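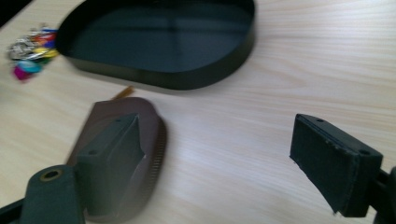 How Locks and Keys Work

A lock is a machine that keeps something shut until the right person comes along to open it. It can't see who that person is, so it checks for something the person has or knows. Most locks check for a key. Some check for a number, a card or a fingerprint.

This page is mostly about metal keys and the locks they fit. There is a short part on other kinds of locks near the end, and a list of lock words after that.

What is inside a door lock?

Many front doors have a pin tumbler lock. From the outside you see only a metal circle with a slot in it. The slot is called the keyway. The circle is the end of a metal tube called the plug, and the plug sits inside a larger piece of metal called the housing. To open the lock, you have to turn the plug.

The plug can't turn by itself, because small metal pins are in the way. A row of holes runs down through the housing and into the plug. Each hole holds a pair of pins, one on top of the other, with a tiny spring pushing them down. When there is no key in the lock, the top pins sit partly in the housing and partly in the plug. They work like pegs. The plug is stuck.

Now slide in a key. The bumpy edge of the key pushes the pins up. Where the key has a high bump, the pins go up a lot. Where it has a deep notch, they go up only a little. The bottom pins are all different lengths, and the notches are cut to match them. If it is the right key, the place where each top pin meets each bottom pin lines up exactly with the edge of the plug. The plug is free and you can turn it.

If it is the wrong key, at least one pin is too high or too low. One pin is enough to stop the plug.

What does turning the key do?

Turning the plug moves a part at the back of the lock. That part pulls or pushes a bolt, the solid bar that slides out of the door and into a hole in the door frame. When the bolt is in the frame, the door can't swing open. When it slides back, it can.

Look at the edge of a door at home while someone turns the lock with the door open. You should be able to see the bolt go in and out.

Why doesn't my key open my neighbor's door?

The notches on a key can be cut to different depths. Think of a lock with just one pin and four possible depths. There would be four different keys. With two pins, each of the four depths on the first pin could go with any of the four depths on the second, and that makes 16 keys. With three pins there are 64. Each extra pin multiplies the number by four again, so a lock with five or six pins can have thousands of different keys.

The shape of the keyway matters too. Many keys have long grooves down their sides, and the keyway has ridges that fit into them. A key with the wrong grooves won't even go in.

Who had the first locks?

People were using wooden locks thousands of years ago. Some of the best known come from ancient Egypt. They had a big wooden bolt with wooden pegs that dropped into holes in it. The key was a long piece of wood with pegs of its own. You pushed it in and lifted, and the pegs in the bolt went up. It was the same idea as the pins in a front door today, only much bigger. Some of these keys were so large that they were carried over the shoulder.

The Romans made locks and keys out of metal, and they made some of them very small. A few Roman keys were joined to finger rings. Roman clothes did not usually have pockets, so a key on a ring was easy to keep.
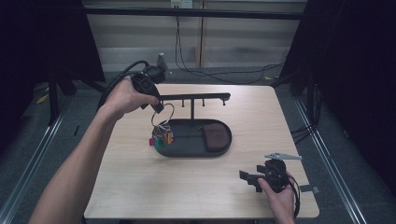

In the Middle Ages, a person who looked after a large house might wear all of its keys on a belt. There were keys for the pantry, the cellar, the linen chest and the gates. The bunch could be heavy, and everyone could hear it coming.

How is a key copied?

We asked Aleksi Nieminen, who cuts keys at a shop in Fotley. He has nearly 200 kinds of blank keys on the wall behind his counter. A blank is a key that has the right grooves but no notches yet.

"The first job is to find the right blank," he says. "I look at the grooves from the tip. If I pick the wrong one, it doesn't matter how well I cut it."

He clamps the old key on one side of a cutting machine and the blank on the other. A metal guide moves along the edge of the old key. A cutting wheel moves along the blank at the same time, so every dip the guide feels gets cut into the new key. Then he brushes away the sharp bits. Cutting one key takes him less than a minute.

A copy of a copy is sometimes a bad idea. Old keys are a little worn down, and the machine copies the wear as well. If you can, copy the oldest key that has been used the least.

Why are keys often made of brass?

Brass is a mix of copper and zinc. It does not rust, and it is soft enough to cut easily but hard enough to last for years. Many keys that look silver are brass underneath, with a thin layer of nickel on the outside.

Locks without keys

A combination lock has wheels inside, and each wheel has a gap in it. Dialing the right numbers lines up the gaps so that a bar can drop in or slide through.

A hotel card lock reads a code from the card. If the code is right, a small motor or magnet lets the handle work. The hotel can make the old card stop working when a guest leaves, without changing the lock.

A fingerprint lock stores a pattern made from the lines on a finger and compares it with the finger that touches it. Wet or dirty fingers can confuse it, so many of these locks have a number pad too.

Lock words

Blank: a key that has not been cut.
Bolt: the bar that holds the door shut.
Bow: the part of the key you hold.
Blade: the part of the key that goes into the lock.
Housing: the outer part of the lock that stays still.
Keyway: the slot for the key.
Plug: the part that turns.
Locksmith: a person who fits, fixes and opens locks.

Try it

Ask a grown-up for two or three old keys that no one needs. Put a sheet of paper over them and rub with the side of a crayon. Compare the notches. Are any two keys the same? Then look at the tips and see which keys have matching grooves.

Written by Aminu Abubakar. Last updated Apr 28, 2018.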